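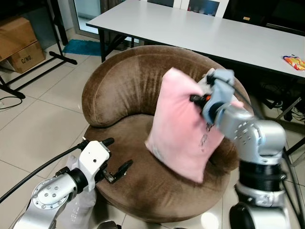

I've been thinking about how long it takes to get comfortable in someone else's house, and I've decided the answer is usually longer than the visit.

My aunt had a front room. You may have had an aunt with one too. It was kept for the priest, the doctor and people who had come back from abroad, and it was ten degrees colder than the kitchen. We weren't allowed in. The good chairs were in there, and as far as I could tell they lived a life of perfect idleness while nine of us fought over a bench and two stools by the range.

I bring it up because my friend Muireann Ó Gríofa has just moved house and she rang me last week in a state about her spare room. She had a list. A proper bed, a lamp, a rug, a mirror, a chair nobody would sit in. She'd priced it all and it came to 888 euro, and this for a room that gets slept in three nights a year, by me.

I told her to spend the money on the kitchen. She was a bit put out, I think!

But I meant it. We've all been talked into this idea that guests want a little hotel. I don't. If I wanted a hotel I'd book one (and I'd get the tiny kettle, which I love). When I come to stay I want to sit where you sit. I want the dented cushion and the mug with the chip in it, and I want to be let do the washing up without a row. The best weekend I had last year was in July, in a flat so small I slept behind the sofa, and we stayed up until all hours talking rubbish – I wouldn't swap it for any amount of matching towels.

There's a snobbery in it too, if you ask me. The front room was never for the visitors, it was for what the visitors would say afterwards. My aunt spent 400 pounds on curtains at a time when that was a fearful sum, and I never once heard anyone praise the curtains. They praised her brown bread. They still do, and she's gone a good while now.

I know some people will say it's a mark of respect to keep the best for company, and fair enough, there's kindness in that. I just think the family might be let have a go of the best as well. Use the good plates on a wet Tuesday. Let the dog up.

Muireann has bought the bed and left the rest, so I'm calling that a draw. I'm going down to her at the end of the month and I've asked for a seat beside the cooker.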